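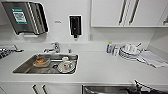 A Morning at Nekero: Teaching a Robot to Do the Dishes

I signed up for the Nekero open house in February after reading one too many articles promising me a robot housekeeper. The invitation said we'd see a machine "learning household skills from people." I run a small cleaning business, so I wanted to see who the people were and how long it took them.

The lab is upstairs at Felholm, past a bike rack and a very slow elevator. There were 10 of us on the tour, mostly students, plus a couple from a kitchen supply company who asked better questions than I did. Tahira Marwat signed us in and gave the introduction. She talks fast and doesn't oversell, which I appreciated, because the slides behind her oversold plenty. One of them had the number 2486 on it in type as tall as my hand. It was the count of demonstrations recorded so far. Demonstrations of what, I asked. All tasks, all attempts, including the ones they later throw out. She didn't have the number for the ones they keep.

Then on to the kitchen. It's a plain white kitchenette with flat cabinets and bar handles, a steel sink, a paper towel dispenser on the wall and a dish rack with white plates and cups in it. I've cleaned a hundred break rooms like it. In the sink were a bowl with orange-brown food left in it, a white plate and a white cup, and that was the job for the morning.

The robot is called Katis. It doesn't do anything by itself during a recording. Faisal Farooqui sat at a desk with a pair of hand controllers and a screen showing him what the robot's camera saw, and whatever he did with his hands, the grippers did a beat later. He went for the cup first. Two tries to get hold of it, then a long careful lift over the edge of the sink. The bowl was worse. It slid away from the gripper each time he touched the rim, and in the end he pinned it against the side of the basin and worked a finger under it. Eight minutes for the three pieces, and no washing. They weren't recording washing yet.

I asked whether he gets faster. He does, he said, but speed isn't what they grade him on. They want smooth movements and no long pauses, and if he hesitates too much the recording gets marked down. So the robot is being taught by a man trying hard to look like he isn't thinking. I'm still not sure how I feel about that.

The second method was more fun. Ruba Qaisi let us take the arm of an older machine, the Mowat, and push it through a motion ourselves while it stored the path. I moved it from one side of a table to the other and it played my move back, wobble included. Then she shifted the sponge it was meant to pick up by the width of a finger, and the arm closed on air. She'd set that up to make a point, and she made it: a stored path knows nothing about sponges. The remote control recordings are supposed to fix this by showing the model plenty of variety.

Do they? We saw one run with the controllers put down. Katis picked up a cup, held it over the rack for a long while and set it on the counter next to the rack. Marwat called that a partial success. My crew would call it a cup on the counter.

Parking at Felholm is free after the first gate. The coffee was good, and they let you stay and ask things until lunch.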